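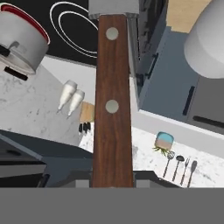 Knife handle with two rivets.

Home | Topics | Heat | Glossary
Print this page | E-mail this page

Why Wood Feels Warmer Than Metal

Heat moves from warmer things to cooler things. The speed depends on the material. Scientists call this conduction.

Leave a wooden spoon and a steel spoon in a drawer overnight. By morning both are at room temperature. Touch them and the steel one seems colder. Steel carries heat away from your skin quickly – wood carries it slowly. Your fingers sense the loss of heat.

Materials that pass heat easily are conductors. Copper, aluminum and steel are conductors. Materials that pass it slowly are insulators. Wood, cork, wool and still air are insulators. 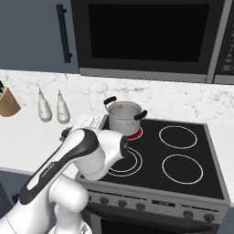

Steel pot on a glowing burner.

A pot needs both kinds. The metal passes heat to the food. A handle should pass as little as possible – but it can still get hot, so ask an adult before touching one.

Word to know: conduction.

Text by Zulmira Patrício
Last updated: June 6, 2021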